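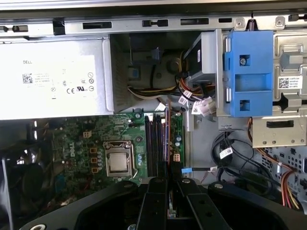

Hitiseo Wikley Thermocouple Protection Tubes

Wikley tubes are closed-end ceramic sheaths for thermocouples used in holding furnaces, launders and transfer ladles. They are made for aluminum and zinc foundries that want a steady bath reading without changing sheaths every few shifts. The tube body is silicon nitride bonded silicon carbide, pressed in one piece with a rounded tip and fired at our Jabłońska plant.

Molten aluminum does not wet the material easily, so dross on the outside usually comes off with a light scrape during normal skimming. Do not strike the tube to clear it. If buildup will not come off, lift the tube out, let it cool in still air and clean it with a soft brush.

Tubes are supplied plain or with a threaded steel collar. The collar is cemented at the plant and cannot be added later by the customer. Plain tubes fit most existing clamp mounts, but check the clamp for burrs before fitting – a point load at the clamp is the most common cause of a crack near the top.

Preheating
New tubes must be dried and warmed before they go into the bath. Hold the tube above the melt or in an oven and raise the temperature by no more than 100 °C per hour until it is dry, then lower it slowly. Tubes that have been stored in an unheated building need the same treatment even if they have been used before.

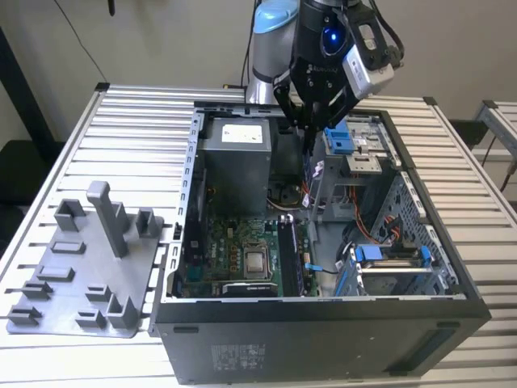 Protection tubes should be unpacked and checked on a steady surface at waist height. Look along the full length for hairline cracks and tap lightly with a knuckle. A sound tube rings and a cracked one gives a dull note. A slatted aluminum workbench, as in the photo with the open desktop computer on it, is suitable, but lay the tube across the slats and chock it on both sides so it cannot roll. Keep the thermocouple itself out of the tube until the check is finished.

Ordering
Part number 198 is the plain tube and 198-C is the tube with collar. Both are packed 2 to a carton in molded foam. Minimum immersion depth is 200 mm. Custom lengths are quoted by drawing; send the drawing with your bath alloy and normal holding temperature.

Vinesance stocks plain tubes for customers who need a single carton. For collared tubes and custom lengths, contact Teresa Michalski in sales. Questions about mounting or preheating go to Konrad Kaczorowski in technical service.

Page updated 27 Feb 2023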